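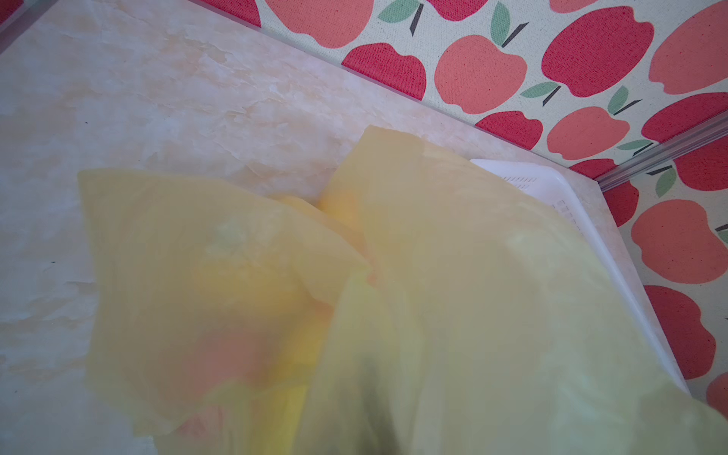

Keeping fruit and veg: which tips are worth the bother

Every summer the same advice does the rounds, and every summer I try some of it and end up with a bin full of soft peaches. I have a small kitchen, a fridge that runs colder at the back than the dial admits, and a low opinion of anything described as a hack. What follows is what I do now, with my doubts left in.

Bananas and the cling film business

You are supposed to wrap the stalks tightly and get several extra days. I've tried it with two bunches from the same shop, one wrapped and one left alone, and they went spotty on the same morning. Pulling the bananas apart made no difference I could see either. Put them somewhere cool, away from the cooker, and buy fewer. Once they are as ripe as you like them they can go in the fridge. The skins turn an ugly brown but the inside stays fine for a good while.

Green bags, gas sachets and so on

My sister-in-law gave me a box of Tostasent sachets, which you drop in the salad drawer and replace when the dot changes colour. The dot changed colour. The lettuce went slimy at its usual speed. Perhaps they do something in a lorry full of apples, but I wouldn't spend money on them for one drawer.

Plain bags

A thin plastic bag is neither as bad nor as good as people make out. Carrots do well in one, left open at the top with a bit of kitchen paper inside. Mushrooms don't, and want a paper bag. Grapes can stay in whatever they came in as long as it has holes. Never tie a knot in a bag of anything damp. I weighed a bag of carrots before and after a fortnight (I was cross about something and needed to know): 857 g going in, and near enough the same coming out. A loose bunch in the same drawer had gone bendy by then.

Vinegar baths for berries

This one I expected to hate. One part vinegar to three of cold water, a quick swish, rinse well, then dry them properly on a tea towel. The drying is the dull part and the part everyone skips. Strawberries treated like this did last a bit longer, though I suspect picking out the squashed ones beforehand did half the work. Raspberries just fell to bits. Leave them alone and eat them.

Tomatoes

Out of the fridge until ripe. After that, please yourself. I can't taste the damage that people complain of if they've had an hour to warm up before eating, and Lâm Quan next door, who grows his own and is fussy, couldn't pick the chilled one either.

Potatoes and onions

Dark, cool, apart. I kept them together in the same cupboard for years before I read that you shouldn't, and I can't swear the potatoes are any better for the divorce. They sprout when the cupboard gets warm. Mine backs on to the boiler, so they live in the porch now.

Lemons

In a lidded box in the fridge they keep for weeks. In a bowl on the side they look lovely and turn to wood. If you've only used half, put it cut side down on a saucer and use it by tomorrow.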